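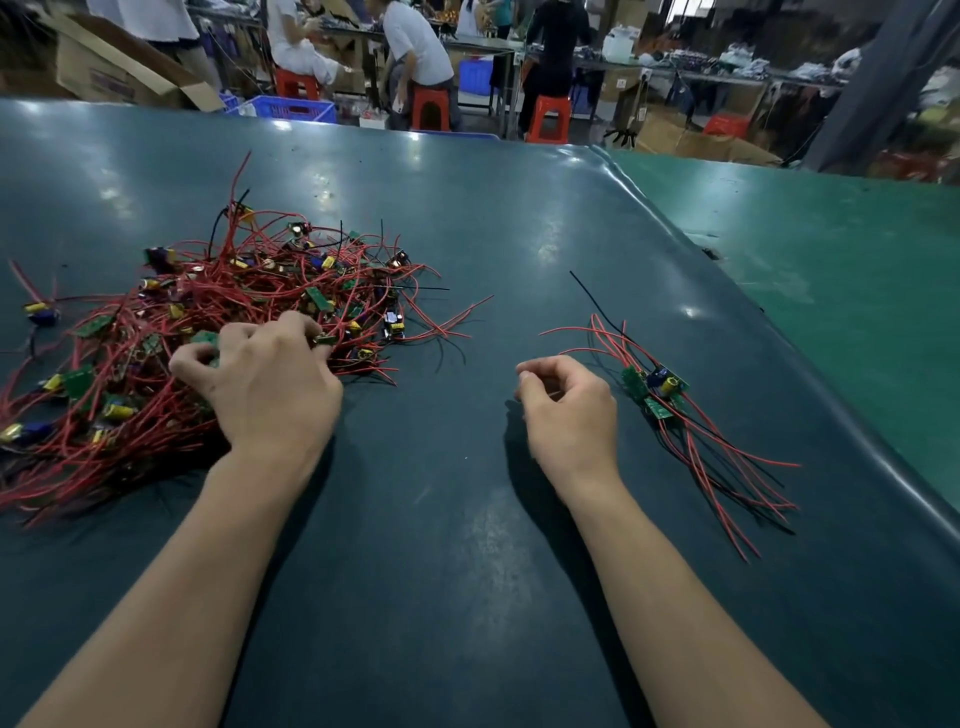
Chapter 11: Who Gets the Fiddly Jobs?

I started at the Drirkville plant sure that robots would take the dull work first. Wrong! They took the lifting.

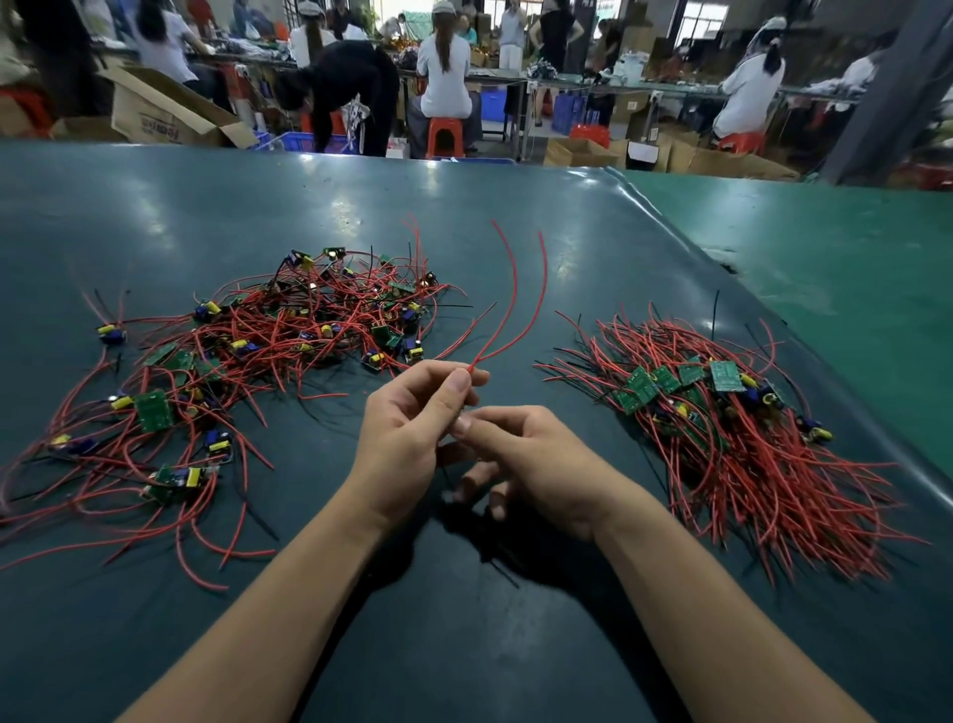 Machines love parts that stay put. Wires don't, and when the red leads loop all over each other like this, I'd still bet on fingers.

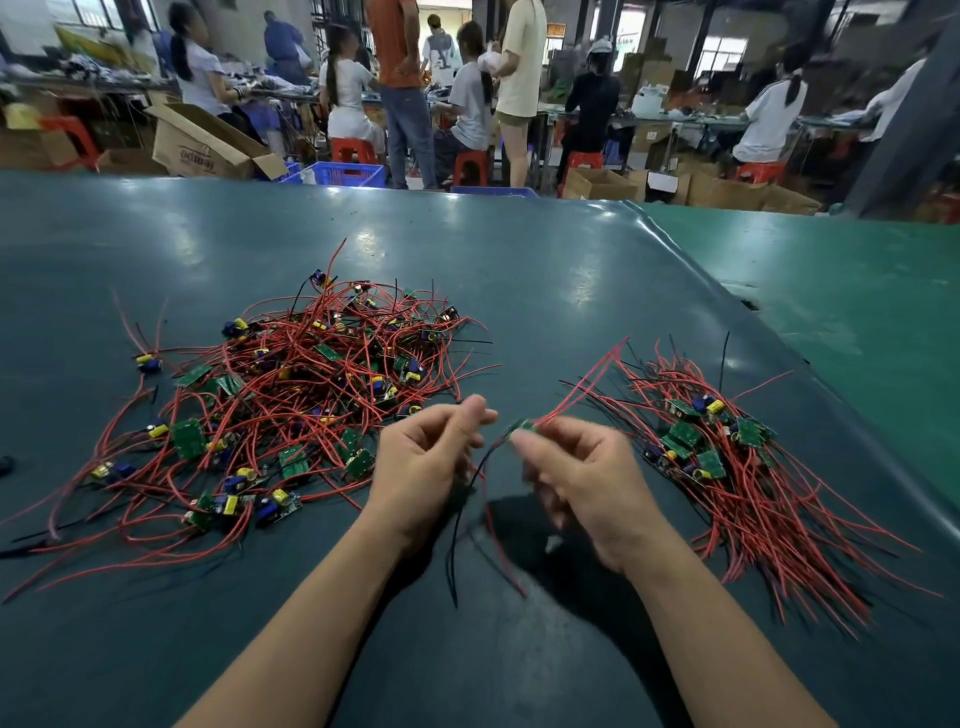 So what changes for people? Mostly the pace, I think. A neat bundle, leads running nearly parallel, is what a feeder wants, and somebody has to make it.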